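Workshop notebook, December 4, 2022

Sunday, so the heating is off and I'm in two jumpers, but it's quiet and I've got the big table to myself, which never happens in the week. Mostly hanging and tagging today. Writing it up now while I still remember which rail is which.

Carried on with the Rowbotham lot. There were 125 pieces on the delivery note and I make it 125 on the rails, so for once we agree! Shirts went up fine on the thin wire hangers. The knitwear I've left folded on the shelf by the window, please don't hang it, the Niritz cardigans grew a good inch at the shoulder last time and we had to sell them off as seconds.

Then the cord jackets. I love corduroy, I really do, but it's a pig to hang straight. The ribs grab each other, so if the front panel goes on with a bit of twist it stays twisted, and you can shake it all you like. You end up with the lining side facing the room and the collar in a lump. What works for me is doing the collar last. Shoulders on first, let the body drop, pull down gently from the bottom hem (both hands, wide apart), and only then fold the collar over. If I start with the collar I always end up taking the whole thing off again.

Hangers: I tried three sorts. The wooden Bavetti ones are lovely but too thick in the neck for the smaller sizes, and they eat up rail space. The wire ones leave a ridge across the shoulder in cord, you can see it after one night. The white plastic ones with the bottom bar are the best of a dull bunch. The bar gives you something to get hold of when you're lifting a jacket on and off, and they're slippery enough that the sleeves slide on without a fight. Bit too slippery if the jacket is unbuttoned, mind. Do up one button, second from the top, and it behaves.
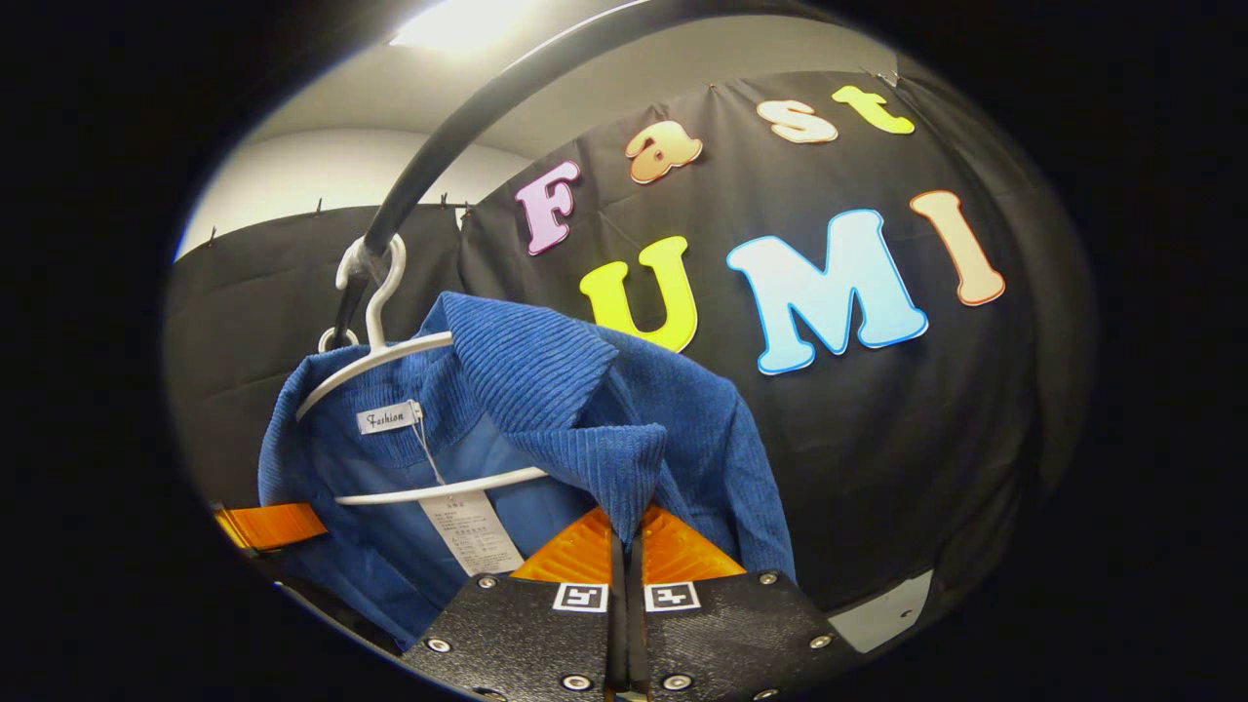

Anyway, after that I had a go at the tags. We've been threading the paper ones through whatever's handy and they end up all over the place, some in the armpit, some dangling off a cuff. I'd like us to settle on the neck, next to the woven label, on a short cord so they sit flat against the front and don't flap about. It does mean the customer sees the tag before anything else, and I know there are feelings about that, but it also means whoever is doing the stock check can run down a rail without turning every piece round. I retagged one whole rail that way and then checked it against the sheet, and it was miles quicker than Friday's effort. Didn't time it, sorry. Should have.

The tag printing is still too small, by the way. Two sizes up at least. I had my glasses on and I was still holding them up to the lamp like a jeweller.

Steaming. The Drokora steamer is spitting again. I emptied it, refilled it with the filtered water, ran it for a few minutes into the sink and it calmed down, but I wouldn't point it at anything dark until it's been descaled properly. For the cord I kept it well back and went over the inside only, then brushed the pile downwards with the soft brush while it was still warm. Came up beautifully on the brown one. The olive one has a shiny patch at the elbow which I think was there already, so I've put a pin in it and hung it at the far end. Don't iron the cord. I know it's tempting.

Rail spacing: I've been leaving two fingers between jackets, one for shirts. Any tighter and the cord drags its neighbour along when you take one off, and then you've got two to redo.

Box 1066 is open under the table. It's all belts and loose buttons, and there's a bag in there marked 522 that doesn't match anything on the sheet. If you know what it is, write it in here. I've left it on top.

Still to do:
descale the steamer
order more white hangers (we're going to run short before the coats arrive)
new tag template, bigger type
sort the shiny elbow, or decide not to
find out where the good lint roller went

We've got enough tag cord to last until June, so please don't order any more of that. I'm stopping here, my hands are freezing and the kettle's just clicked off.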